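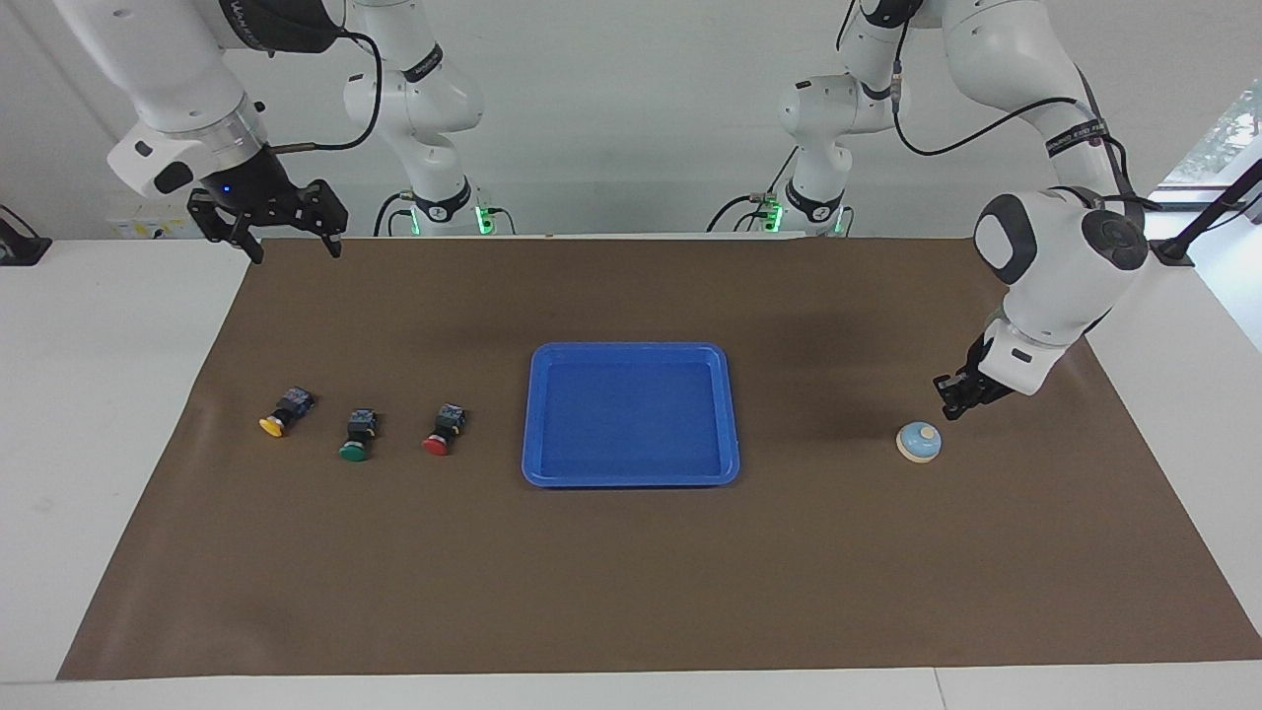 Stescombe workshop notebook
21 November 2020
Oxygen concentrators for the Vurnent district hospital, bench test and soak run

Status at start of entry

Seven refurbished concentrators on the list, numbered V1 to V7. All are nominal 10 L/min machines with two outlets, mixed age, donated by hospitals that had replaced them. V1 to V5 finished the 168-hour run. V6 and V7 have not started it. Target for shipping is still January.

Hour meter readings, filter changes and serial numbers are in the service sheets and are not repeated in this entry.

Method, as run

Each unit gets a cold start, a warm-up until the purity reading stops climbing, then a flow sweep. Flow is set at the machine and read at an external meter, with the tube the ward will use and not the short one that comes with the analyzer. Purity is read on the Bandent at the outlet and again at the far end of the tube. If the two disagree I look for a leak before doing anything else.

After the sweep the unit goes onto the soak at 5 L/min and stays there for 168 hours. Readings morning and evening, same person if possible. At the end the sweep is repeated without letting the machine cool down.

Acceptance is purity above 90 percent at 5 L/min and above 87 percent at full flow, both before and after. The second limit is our own and is open to argument. See notes from Glenys below.

The Bandent was calibrated on room air and on cylinder oxygen before V1 and again after V5. Drift between the two was less than the last digit on the display.

Results

V1: pass. Purity 95 before, 94 after at 5 L/min. 92 at full flow, both times.
V2: pass. 94 and 94. Full flow 91, then 90. Louder than the others. Compressor mounts replaced, noise the same after.
V3: fail at full flow. 93 and 92 at 5 L/min, but 86 at full flow before the soak and 83 after. Sieve beds suspected.
V4: pass. 95 and 95. Full flow 92 and 92. Best of the lot.
V5: pass with comment. Purity fine throughout. Low-purity alarm did not sound when I forced the condition by opening the bed drain. Light came on, buzzer silent. Buzzer wire had come off the board. Resoldered, retested three times, sounded each time.

The V5 fault bothers me more than V3. A weak machine shows up on the analyzer. A silent alarm shows up only if someone goes looking, and the sweep alone would have let it through. Alarm test was on the sheet as optional. It is now required, and I will go back over V1, V2 and V4 before they are packed.

V3, further

Swapped the inlet filter and checked the intake path for restriction. No change. Product tank pressure was normal at 5 L/min and sagged at full flow. Solenoid valves cycle evenly by ear and by gauge. Exhaust muffler clear.

That leaves the beds. The machine came from a coastal site and stood unused for a long period, and zeolite takes up moisture if the ports are left open. Ports were open when it was unpacked (noted on the intake sheet). Replacement beds cost more than half of what a working used unit does. Two options:

(a) Fit new beds and rerun everything.
(b) Derate V3 to 5 L/min, fit a mechanical stop on the flow control, label it in both languages, and send it as a spare.

I lean toward (a). A derated unit will sooner or later be placed next to a patient who needs more than it gives, and the label will have been wiped off by then. If the beds cannot be had in time, V3 stays here and six go out.

Voltage

The hospital's own log shows long dips in the evening and short spikes when the generator takes over. The stabilizers we sent with the last batch tripped on the spikes and then had to be reset by hand. On a night shift with one nurse covering the ward, that is a real gap in supply.

Tried V4 through the new stabilizer with the variable transformer upstream. It held output through a slow dip. On a fast step it cut out, waited, and came back by itself. The delay is adjustable. Left at the longest setting so that the compressor is not restarted against head pressure. The ward needs a cylinder within reach to cover that delay, and the placement plan should say so – it currently shows cylinders in the store across the yard.

Connectors and tubing still to be sorted. The flow splitters have barbed outlets and the pediatric tubing on site is a looser fit than ours. Asked for a sample length from the ward so we can test against the real thing. Do not glue anything.

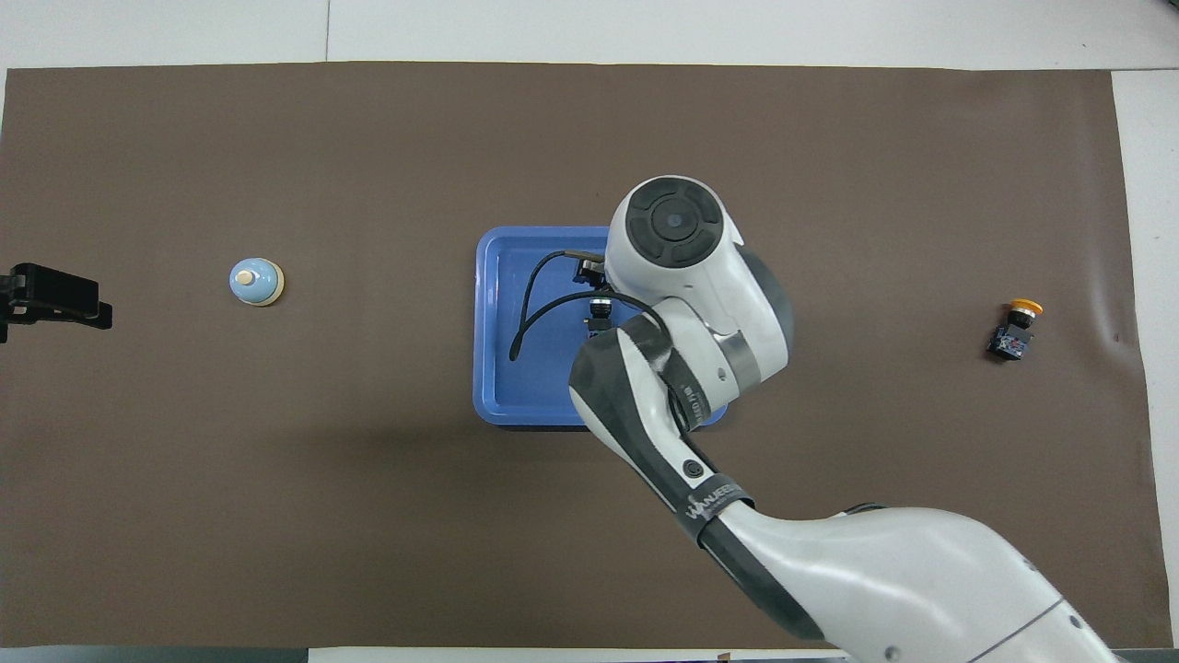 Notes from Glenys Mapplebeck

Call with Glenys, who spent the last stretch on the children's ward at Vurnent. Written down close to verbatim where I could keep up.

The ward splits one concentrator between several children, each at a low flow. Nobody there runs a single outlet wide open. The full-flow test is still worth doing as a measure of margin, but the figure that matters to her is purity with all the splitter outlets in use and one of them left open by mistake. We have never tested that. Add it.

She also wants the sheet that goes with each machine rewritten by the hospital's own technician, and ours kept as a source. The last one assumed a workshop with an analyzer. He has a pulse oximeter borrowed from theater and a bucket for the bubble test. His routine was to wash the gross particle filters weekly and listen for a change in the valve rhythm, and by her account he caught two failing machines that way before any alarm. I would like his version of the valve check in writing, with credit, and have asked her to put that to him.

Her last point was on numbers. The hospital asked for four machines and a stock of filters. We are preparing seven machines and not enough filters. Agreed to raise it before the packing list is fixed.

To do

Alarm test on V1, V2, V4.
Price and lead time for V3 beds.
Start V6 on the soak. V7 after it, the fan is still out.
Write up the splitter test: all outlets in use, then one open, purity and flow at each.
Recut the packing list with filters first, and send it to Vurnent for comment before anything is crated.
Correct the cylinder position on the placement plan.
Recheck the Bandent sensor date. The cell has a limited life and the label on ours is hard to read.

Open question

Whether to keep 87 percent as the full-flow limit once the splitter test exists. Leave it in until V6 and V7 are through, so that all seven are held to the same sheet.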